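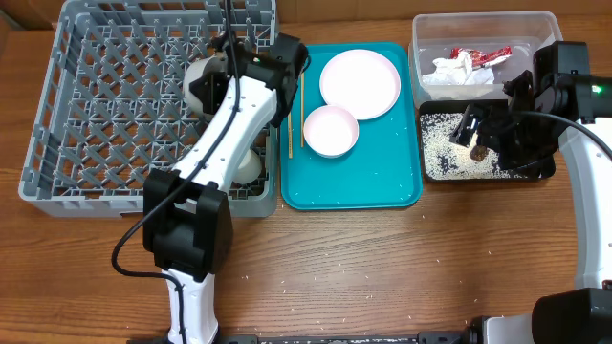 By the time Noura Nassar had walked up from the harbour at Nerkport, the chapel hall was already full and people had begun standing along the wall with their coats on, holding their lanterns by the wire handles the way you might hold a kitten you weren't sure of.

She had meant to be early. She had meant to be early for everything connected with Mrs Pattinasarany, who in her long years as district nurse had never once been late to anybody, not even in the winter when the Stondent road was under water and she came across the fields on the back of a tractor with her bag inside a bin liner. Noura had been born at the end of one of those journeys, or so her mother always told it, and every year the field got wider and the water got deeper, and Noura had long ago stopped minding.

"There's a place by me," said Yusri Pelupessy, moving his hat off a chair. He had driven the old ambulance until his knees gave out, and he still sat with his back very straight, as though someone might need him to brake. "I've got you a lantern as well. They made 118 of them up at the school and they've had to send back for more."

"Did you write on yours?"

"I did. I wrote it three times. The first two were too long." He turned it away from her a little, shyly, and she was careful to look at the piano instead.

There were no speeches to begin with. The minister said good evening, and then he said that Mrs Pattinasarany had left instructions, and a laugh went round the room, a soft surprised sort of laugh, for of course she had. There was to be no black. There was to be soup. Anyone with a cough was to sit near the door and see a doctor in the morning.

So they had soup, and after the soup they went down Kustau Lane together in the dark, the small children in front and the very old ones in the middle where they could be caught hold of. Noura took Yusri's arm, and he allowed it, telling her all the way down that he was perfectly all right on slopes, it was only steps that bothered him, and really only the downward ones.

"She used to ride up front with me, you know," he said, when they had stopped to let him look at the view. "She'd never go in the back unless there was someone to sit with. She said it made her feel like a parcel. And she talked! Tomatoes, mostly. I never grew a tomato in my life until I'd had 2 years of that woman in my cab, and then I couldn't stop."

"You gave us a whole bucket of them in July."

"I gave everyone a bucket. I'd 64 plants. I didn't know what to do with myself."

At the water's edge the choir was trying to find its note, and the wind kept taking it away. People bent down one after another and set their lanterns on the tide, which was going out nicely, just as she had told them it would be. Noura hadn't known what to put on hers. In the end she had written only her own name and the hour she was born, and now she wondered whether it looked vain, but it was already bobbing off between two others and there was no getting it back.

Yusri took longer. He got down on one bad knee, said something to the lantern that she didn't catch, and gave it a small push with his fingers.

"You'll have to help me up," he said.

She held out both her hands.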